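Blanking out a camera, on purpose

2023-03-14

I have been looking forward to writing this one up! If you read my last post on Nemon (the little imitation policy I train for tabletop jobs), you know it had a bad habit at the drink dispenser. It would line up beautifully, come down toward the cup, and then close its fingers a finger's width off to one side, as if it had stopped looking at the last moment. I now have a pretty good idea why, and a cheap fix that works better than I had any right to hope.

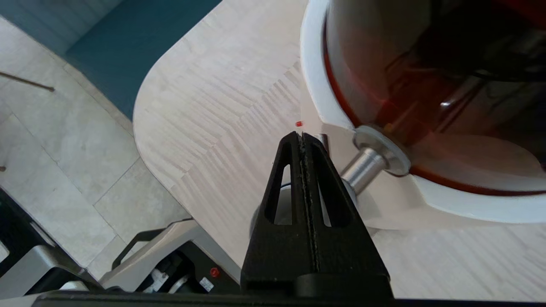
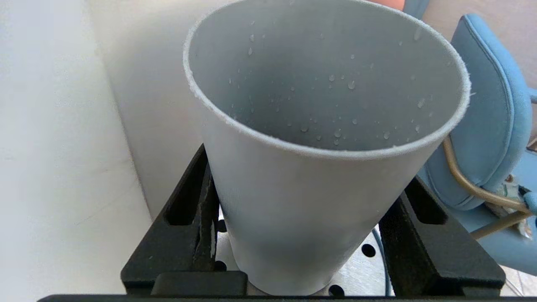
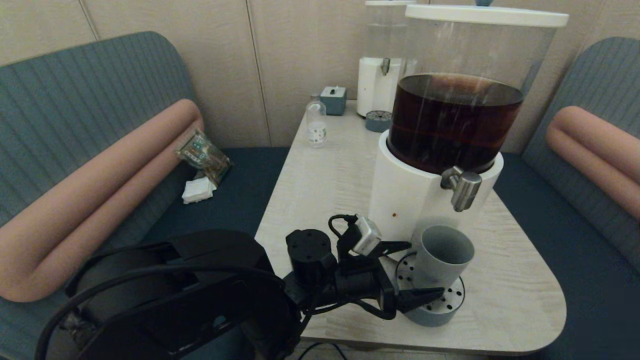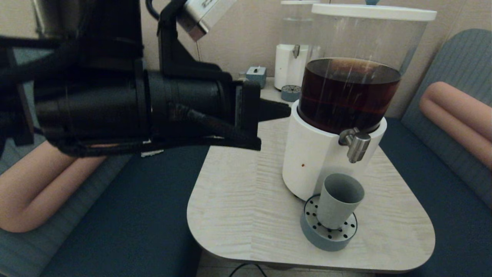

First two: wrist camera. Last two: head camera.

Quick recap of the job for anyone new. There's a table between two bench seats with a couple of drink dispensers on it. Nemon has to move a cup onto the tray under the spigot, let go, and later take hold of it again and lift it clear. No pouring yet, the spigot stays out of it for now (soon, I promise). The policy sees two camera streams plus the joint positions, and it puts out a short chunk of arm motion at a time. All the training data is teleoperated, 51 demonstrations in total. I threw out three where I fumbled the grasp and started over, so 48 went into training.

Now look at what each camera has to work with. In the head view you get everything you need to plan a reach: table, dispenser, tray, the arm coming in from the left. But the cup is pale gray, the tray is gray too, and the cup takes up a tiny part of the image once everything is shrunk to network size. In the wrist view of the cup the thing is enormous. You can even pick out the droplets on the inside! Then there's the first picture, where the wrist camera is looking at the fingers, a lot of tabletop and a white appliance with an amber dome, and there's no cup to be found anywhere. So one stream is always sort of useful, and the other swings between fantastic and useless.

My guess was that the network had noticed this too. Early in training the head camera gives it a steady signal, it leans on that, the loss drops, and it never gets pushed hard enough to learn what the wrist camera is good for. I checked by running old Nemon on recorded episodes and feeding it a frozen wrist image the whole way through. The predicted motions hardly changed. Do the same to the head image and they fell to pieces. So at the exact moment where the wrist view is worth the most, the policy was more or less ignoring it. That was a fun evening.

The fix is camera dropout. For each training sample I flip a weighted coin, and sometimes one of the two streams gets replaced by a learned "nothing here" token before it reaches the transformer. Never both. People have been doing versions of this with mixed sensors for years, so I'm claiming zero originality. I did add one small twist that I'm quite pleased with: the chance of dropping the head camera goes up as the gripper gets closer to closing. Far from the grasp it's almost never dropped, and right at the grasp it's dropped half the time. The network has to finish the job from the wrist view, or eat the loss.

For the distance-to-grasp signal I didn't label anything. The gripper opening is already in the logs, so I search forward for the next close command and count the steps. It's a short function, and I got it wrong twice, once by searching into the next episode. If you try this, pad your episode ends.

So, results. I ran 10 trials with the old policy and 10 with the new one, same checkpoint step, same cup starting spots, alternating between the two so the light and my patience were shared evenly. Old Nemon got a clean place and re-grasp in four. The new one got nine! I know how small that is as a sample and I'm not going to draw a curve through it. But the way it fails has changed as well, and that tells me more than the score does. The old sideways miss never showed up. The one failure was the gripper stopping above the cup and dithering there until I hit stop.

A few things I tried that didn't help:

Dropping the streams at a flat rate with no schedule. It beat the baseline in replay but the reach got sloppy, and on the arm it bumped the tray twice before I gave up on it.

Bigger wrist images. Slower to train, and I couldn't see any difference.

Noise in place of the token. The policy seemed to learn that static means "keep going," and that made for some exciting motions.

I also repeated the frozen-image check on the new policy. Freezing the wrist view now wrecks the last stretch before the grasp and leaves the first part of the reach mostly alone, and for the head view it's the other way around. I sat there grinning at the plots.

What bugs me is the clear plastic. The dispensers have see-through containers, and on the bigger one there's a dark reddish-brown drink inside that changes the look of a good chunk of the head image depending on how full it is. All my demos had it somewhere in the middle. I'd bet money the policy has an opinion about that liquid line, and I haven't tested it full or empty. From the wrist side things get stranger still, with that amber glow taking up a whole corner of the image. That's the next experiment.

After that I want to try the same schedule on the Maurya drawer task, where the wrist camera spends half the episode staring at a blank drawer front. A reader who works with the Tranidico arms wrote in to say their wrist view is the one that dominates, exactly backwards from mine, and I would love to know if flipping the schedule sorts it out. The training code is in the Jivmont repo under the dropout branch. The comments in there are a mess and I'll clean them up by July, so write to me if the coin-flip part makes no sense.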